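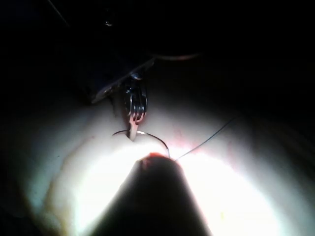
Friday was the second suturing session for the student team, and I got 18 throws logged before we had to give the room back. The task for February is dull on paper: pick up the curved needle, pass it through both sides of the cut, pull the thread through, tie off. Darcy Kingi wrote our controller, which we call Gollar, and it still dislikes handing the needle over. 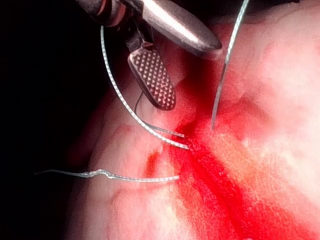
Serrated jaw open above the tissue, cut at lower right.

Most of my evening went on tension. Vavberg, the older set of settings, pulls too hard for my liking, so I dropped the limit to 70 per cent and left it there. Knots are slower that way – 12 minutes for my worst one – but I can live with that.
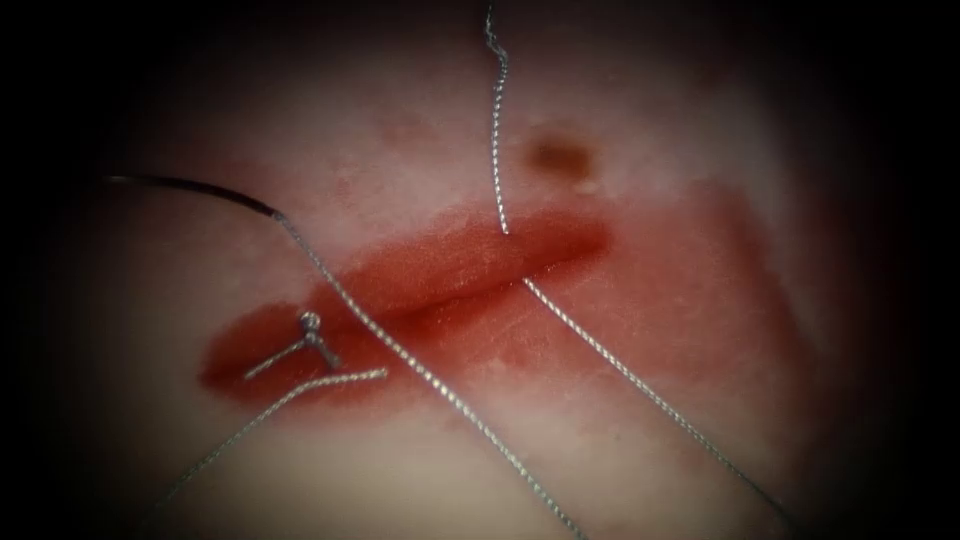 I also want to change how we score. At present a stitch gets a mark for spacing and a mark for the knot, and nothing for how much thread you leave lying about. Mansour, the team we meet next, do count it.

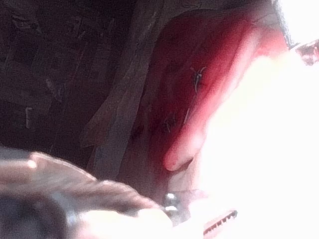
Close in, with red filling the middle and glare down the right.

Next job is relabelling the logs. Darcy wants 1,000 clips by the end of term and I have the spreadsheet.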